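Zadillow厨房图集：香料墙

首页 > 房子 > 厨房 > 墙上的东西

Zadillow是我们这栋房子的名字，前任房主起的，门牌上也这么写，快递员每次都念成别的。房子在Irkholm靠河的那一头，厨房朝北，一年里有大半年要开着灯切菜。图集前面几页收的是抽屉、水槽底下的柜子，还有那个谁也关不严的烤箱。到这一页，轮到墙了。

墙上原来挂的是一只钟。钟停了很久，我们照样每天抬头看它，看完再去看手机。后来Toshio Miyazaki搬进来，第一个星期做了一锅咖喱，为了找芫荽籽翻遍了三个抽屉，找出四包孜然，全是开过封的，用不同颜色的橡皮筋扎着。他没有发火，只是把四包孜然排在桌上，请大家过来看。那天晚上我们决定买一个香料架。

架子是Zuten的，网上订，3,328块，含运费，不含把它挂上去的那个人。下单之前开过一次会。Akihiko Sugawara认为这个价钱可以买一头羊，Miyazaki认为羊不能用来装胡椒。表决通过，钱平摊，Sugawara交钱的时候要求在账本上注明“持保留意见”，至今还在那一页上，字写得很工整。

安装用了一个下午加一个晚上。说明书有29页，其中一大半是别的语言写的同一句警告，大意是不要让小孩爬上去。膨胀螺丝打第一个孔时钻到了一块特别硬的砖，打第二个孔时钻到了一块特别软的，于是第一颗螺丝拔不出来，第二颗塞不住。Sugawara拿来水平尺，趴在灶台边上看了很久，宣布平了。Miyazaki后退两步，宣布没有。这场争论没有结束，只是大家都饿了。

挂好以后往里装东西，又是另一件事。瓶子要洗，洗完要晾到一点水汽都没有，盖子的螺纹里最容易藏水，急着装的人下个月就能收获一瓶结成砖的蒜粉。我们当中有一个急着装的人，这里不点名，他持保留意见。 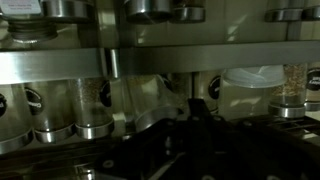 最后更新：2020年5月21日

香料墙。瓶子一律倒着，钢盖朝下，黑色圆标签贴在瓶身上，中间横着一条拉丝不锈钢的横梁。下排左边第二瓶看样子没剩多少了，只有瓶壁上还沾着一点。

按照家规，谁用完谁补。按照惯例，每个人用到差不多就停手，留一层底，这样就不算用完。一瓶香料可以在“差不多没了”的状态下活很久，比它满着的时候久得多。我查过，Irkholm的法律对此没有规定。

关于倒挂：第一次来的客人都要问一句，为什么是反的。Miyazaki的回答是，挂着省台面，取的时候手往下一带就下来了。Sugawara的回答是，粉都堆在盖子那头，拧开的时候你要记得先翻过来，忘了的话，地上会提醒你。两个回答都对，第二个是用一瓶姜黄换来的。姜黄那次之后，灶台前那块地砖的缝比别处黄，擦过小苏打，擦过白醋，也擦过Sugawara的一件旧T恤，现在T恤也是黄的。

关于标签：圆的，黑的，字是白的，一开始大家都觉得漂亮。漂亮了一阵子才发现，晚上做饭的人站在灶台前，离得稍远就只能看见一排黑圆点。于是产生了几种流派。Miyazaki靠位置，他记得每一瓶挂在哪里，前提是别人放回原处。Sugawara靠闻，挨个拧开，闻到哪瓶打喷嚏，哪瓶就是白胡椒。我靠问他们俩。

关于排列：最早是按拼音排的，维持了不到一周。之后按颜色排，从浅到深，非常好看，拍照的人都喜欢，做饭的人分不清辣椒粉和另一种辣椒粉。再后来按用得多不多排，常用的在下，不常用的在上。这个办法沿用到现在，顺便暴露了每个人的自尊心。藏红花是Sugawara买的，他坚持那属于常用。投票又开了一次。

关于光：厨房的灯是暖的，偏暗，钢的东西到了这种灯底下都带点褐色，边上一道亮。白天倒不显得怎样，晚上看过去很像一家开了许多年的小酒馆，而且是生意不太好的那种。换过一次冷光的灯泡，墙上每一滴油都看得一清二楚，第二天又换了回来。

关于进货：大部分东西是在Kobori买的。Kobori是桥那边一家卖干货的铺子，门面窄，里面深，老板称东西用的是一台比我年纪大的秤。他不太愿意卖小份。你说要一小把，他就把小铲子放下，换一把大的。家里那次最大的事故就发生在那里，派去的人回来时抱着1,000克孜然，说整袋买便宜。算下来确实便宜。那一年我们做什么都放孜然，炒土豆放，烤胡萝卜放，有一回煮粥也放了。Sugawara喝完说，有新意。他平时说这三个字的时候，意思都是不要再做了。

补货的正确办法，写给以后接手这面墙的人，也写给此刻正在看这一页、心里清楚自己上回把什么用到只剩一层底的那位：

先看柜子里有没有存货。存货在冰箱右边的高柜，最上面一格，铁皮饼干盒里。饼干盒里没有饼干，请不要再每次都打开来确认。

把旧的倒出来，倒在小碟子里，当天用掉。新的不要直接盖在旧的上面。我们有一瓶五香粉就是这么一层一层添上去的，最底下那层是谁放的，什么年代，已经属于考古的范围。

瓶子洗完倒扣在布上，过夜。盖子分开晾。

装到八分。装满的瓶子拧开时会溢，这件事人人都懂，人人都装满。

漏斗在第二个抽屉。若不在，就在Miyazaki那里，他拿去灌墨水了。

盖子拧紧以后，拿在手里倒过来，在水槽上方停一会儿，再挂回去。水槽上方。不是灶台上方，不是锅的上方。

关于清洁：钢的东西挂在厨房里，等于请全家按手印。横梁每个周末擦一次，用微湿的布，顺着纹路走，横着擦会留下一圈一圈的云彩。瓶子轮着擦，今天这几个，下次那几个。上层的瓶子擦得少，理由大家心照不宣，够不着。家里有一张小凳子，凳子有一条腿短，所以够得着的那个人通常也不太想够。

歪不歪的问题，每隔一段时间会有人重新提起。提的人一般刚吃完饭，端着茶，站在门口，眯起一只眼睛。水平尺从工具箱里拿出来过很多回，每回气泡停的地方都有两种解释。Miyazaki曾经提议在横梁上放一颗干豌豆，看它往哪边滚。豌豆滚到冰箱底下去了，方向没有看清，豌豆也没有找到。

有人写信来问，这么一面墙值不值得装。先说好处。孜然现在只有一份，橡皮筋失业了，找芫荽籽不用再翻抽屉。切完洋葱抬手就有胡椒，这一点在眼睛睁不开的时候很要紧。坏处是灶台的热气会往上走，离灶太近的那几瓶容易受潮，甜椒粉尤其娇气，颜色褪得快，味道跟着褪，到最后只剩下一点红的意思。要是重新来一次，我会挂得离灶远一些。要是重新来一次，墙上也会多出几个孔，所以就这样吧。

也有人问瓶子单买哪里有。Zuten的瓶子只跟架子成套卖，写信去问过，回信很客气，附了一份架子的目录。摔坏过一只，地上扫了三遍，过了两个星期还在冰箱旁边踩到一粒玻璃碴，踩到的人穿着袜子，并且持保留意见。空出来的位置挂了一阵子打蛋器，后来Miyazaki不知从哪里弄来一只差不多大小的补上了，问他，他说渠道不便透露。

几条零碎的补记：

肉桂棒不适合进这种瓶子。长的塞不进去，掰断了又倒不出来，要拿筷子掏。肉桂棒现在住在窗台的玻璃罐里，待遇很好，有阳光，就是香味一天比一天淡。

八角可以进，但是倒挂的时候会卡在瓶口，拧开盖子一颗也不掉，拍一下掉半瓶。

盐不上墙。盐用得太勤，挂上去不到一天就有人嫌麻烦，偷偷放回灶台边的碗里。这件事三个人都干过，三个人都没承认。

月桂叶另有一个纸袋，夹在菜谱里，在“炖牛腩”那一页。原本是拿来当书签的。

Kobori的老板看过这面墙的照片，看了半天，说瓶子太小。

给要来借住的朋友：香料随便用，用完放回原来的位置。原来的位置就是你拿下来之前它在的位置，这句话上次有人请我再解释一遍，所以写在这里。不认识的可以闻，闻之前离远一点。最上面一层够不着就叫人，不要站那张凳子。咖啡在别的地方，黑标签那一排里没有咖啡，去年有位客人凭颜色判断，冲了一杯，喝了两口才开口问。

7月打算把墙重新刷一遍，架子得整个拆下来再挂。Sugawara已经报名拿水平尺，Miyazaki已经报名站在门口。冰箱到时候也要挪开，大家对那颗豌豆还抱有希望。

上一页：关不严的烤箱
下一页：锅盖，以及它们各自的锅

厨房图集由住在Zadillow的人轮流写，意见请留在冰箱门上，住得远的可以写信。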